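Notebook - council papers project
27/06/2022

Good session today, so writing this up while it's fresh. The Cirkell scraper finally ran the whole way through the council's document archive without falling over, and we now have 906 agenda items in one table. Every one has a meeting, an item number, a title and a link back to the original PDF. I'm really pleased with this! When we started I thought we'd be copying titles out by hand until September.

What we're trying to find out

Same question as before, but I'm putting it in plain words because my earlier entries wander. The full council votes on a lot of things in one go, under what the agenda calls the consent list. No debate, one show of hands, on to the next. Some of those items are dull and ought to be there (minutes, road closures for street parties, renewing the lift contract). Some are not dull at all. We want to know how much spending goes through on that list, and whether it has grown.

First pass through the table

Sorted by title first, which was a mess, as the clerks have changed their wording at least twice. "Approval of contract", "Contract approval", "To approve the award of". Cirkell treats these as three different things. I wrote a short lookup to fold them together and it now catches nearly everything I've thrown at it.

Then I pulled every consent item with a sum of money in the title. This is where it got fun. Five of them are variations to the Pavlović contract for the market hall roof. Each one is small enough to sit under the limit for a separate debate, and each one came to a different meeting. I am not claiming anything from that. Roof jobs do throw up surprises and the officers' reports give a reason every time. But you would never see the pattern from reading one agenda, and it jumps straight out of the table. Exactly what I hoped the thing would do.

Also spotted: the Troreck parking machines item appears on the consent list at one meeting, gets taken off for debate, and then I can't find it anywhere. Not in the minutes, not on the next agenda. It may have been renamed. Needs a proper look.

Problems

- Scanned minutes. The older ones are pictures of pages, some of them crooked, and the text reader turns "carried" into "carded" more often than not. Searching for both for now.
- Supplementary agendas. These come out late and replace items without saying so. The table holds both versions and I haven't got a clean way of saying which one was voted on.
- Sums over several years. Is a four-year deal one figure or four? I've put the full amount in one column and the yearly amount in another, left blank where the report doesn't give it.
- Ward names. Boundaries moved, so the same street turns up in two wards. Parked.

Checking

Took 400 rows and compared them by eye with the PDFs. Eight were wrong. All of them were item numbers that had slipped by one after a late item was added, so it's one fault showing up again and again, and it should be easy to fix. The sums and titles in those rows were right. Much better than I expected from a first full run.

Spreadsheet with the checks is in the shared folder, tab called "by eye". Please don't sort it - the order matches the printout with my pencil marks on.
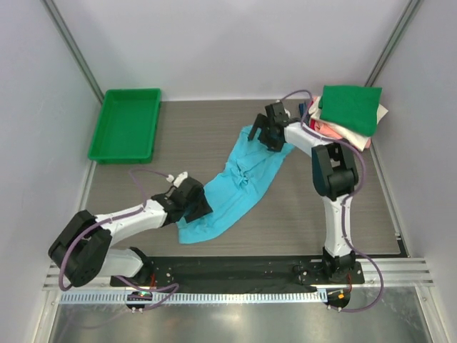
Plulirix charts

Loaded the table into Plulirix to see whether a chart would make sense to anyone who isn't us. The bar chart by meeting is lovely and clear. The one by department is useless at the moment, with half the bars labelled "Corporate", a word that covers everything from stationery to the leisure centre. I'd like to split that up by reading the report behind each item. Slow, but I'd happily do a batch each evening, the reports are more interesting than they sound.

To do next

- Fix the item number slip and run the check again on fresh rows.
- Track down the Troreck item. Try the scrutiny papers, then ask democratic services.
- Read all the Pavlović reports in date order and write down the reason given in each.
- Add a column for "taken off consent list", yes or no, with who asked if the minutes say.
- Find out when the debate limit was last changed. The constitution on the website has no date on it, but an older copy may be in the library.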